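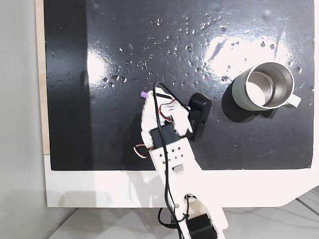
Water droplets on a glossy black surface with a white base panel.

Varela Sign-In Server

Varela is a self-hosted authentication server for web applications. It issues and checks login tokens, stores user accounts and passes sign-in requests to outside identity providers. It is supplied as a single package for Linux and Windows hosts and is developed and supported in Rurkthorpe.

Applications connect over OpenID Connect or SAML 2.0. Client libraries are provided for C#, Java, Python and PHP. An application in any other language can call the HTTP interface directly; the endpoints are listed in the manual.

Licences

Standard covers up to 1,000 active accounts on one server. Extended covers up to 3,000 active accounts on two servers, with replication between them. An account is active if it has signed in during the current calendar month. Accounts over the limit are not locked out, but the administrator receives a notice each day until the licence is changed.

Standard: £178 per year
Extended: £448 per year

Prices exclude VAT. Both licences include updates and support by email.

Requirements

A 64-bit host with 4 GB of memory, PostgreSQL and a valid TLS certificate. The installer does not create the database. Create an empty one first and enter its connection string when prompted. Signing keys are held in the database in encrypted form, and the master key must be backed up separately.

Upgrading

Servers running the November release or later can be upgraded in place. Earlier servers must export their accounts and import them into a new installation. Sessions open during an upgrade are ended and users must sign in again.

Technical contact: Heather Prendergast

Related products
Varela Directory Sync
Zornmont Session Store
Trumwood Audit Log
Trumwood Audit Log Viewer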